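Part-Time Sorting and Packing Assistants - Lindmont Toy Reuse
Posted June 24, 2018
Location: Jelwood
Hours: 29 per week
Positions open: 8

Lindmont takes in used toys, small household items and unsold packaged goods, sorts them, and sends them back out to schools, family centers and discount shops in Jelwood and Gamden. We are hiring part-time assistants for the sorting tables and the packing line. The jobs run through the end of December, and some of them will be extended after that.

What the work is

Donations come to us mixed. A single bin can hold toys, small metal parts, wrapped items that were never opened, and pieces that belong to something else entirely. Your job is to empty a bin, decide what each thing is, and put it where it goes. Most people learn the categories in their first week. There is a printed sheet at every table, and the table lead will answer questions.

On a typical shift you will:

Take a bin from the intake rack and log its number
Sort the contents into toys, packaged goods, parts and discards
Check sealed packages for tears, crushed corners and missing labels
Match loose pieces with the sets they came from where you can
Wipe down toys that are going out again
Pack finished orders and tape and label the cartons
Sweep your area and return empty bins

Last month we sent out 890 cartons. The fall is busier, and the weeks before the holidays are the busiest of the year. If you cannot work extra hours in December, please say so when you apply. It will not rule you out, but we need to know for scheduling.

Who we are looking for

You do not need experience. We need people who show up on time, look closely at small things and can keep a steady pace while standing. You should be able to lift a full bin from the rack to a table with a second person. You need to read English well enough to follow the category sheet and fill in a bin log. You must be 18 or older.

Past work in a stockroom, thrift store or school supply room is useful. So is knowing your way around toy sets - a lot of our time goes into figuring out what a small plastic piece is part of.

Pay and conditions

Pay is hourly and is listed on the application form, along with the overtime rate. You will be paid every two weeks. There is a paid break in each shift and an unpaid meal period. Gloves and aprons are provided. Please wear closed shoes with a flat sole. Long hair must be tied back, and rings and bracelets stay in your locker.

We have two shifts, early and late. You can state a preference, and we will try to follow it, but we cannot promise it for the first month. Parking is free behind the building. The Gamden bus stops across the street.

How to apply

Pick up a form at the front desk, 344 Vaher Road, or ask us to mail you one. Fill in both sides. On the back there is a short question about any job, paid or unpaid, where you had to keep things in order. A few sentences are enough. We do not need a resume, but you may attach one.

Applications go to Rocío Domínguez, who handles hiring for the floor. She will call you to set up a visit. The visit takes an hour. You will see the intake area, talk with Xiomara Crenshaw, the floor supervisor, and sort one bin with a table lead next to you. We pay for that hour whether or not you are hired.

If you applied last year and did not get a place, you are welcome to apply again. Please use the new form - the old one is missing the shift section.

We fill places as suitable people apply, so the list may close early. Everyone who comes in for a visit will hear back from us by phone or letter.

Lindmont is an equal opportunity employer. If you need an adjustment to do this work, such as a stool or a table at a different height, write it on the form or tell Rocío when she calls.
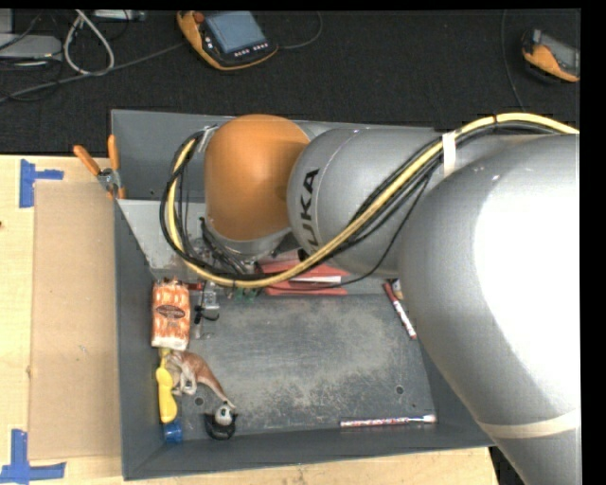
Forms left after closing time can go in the mail slot to the left of the front door. Please put your phone number on both pages in case they get separated.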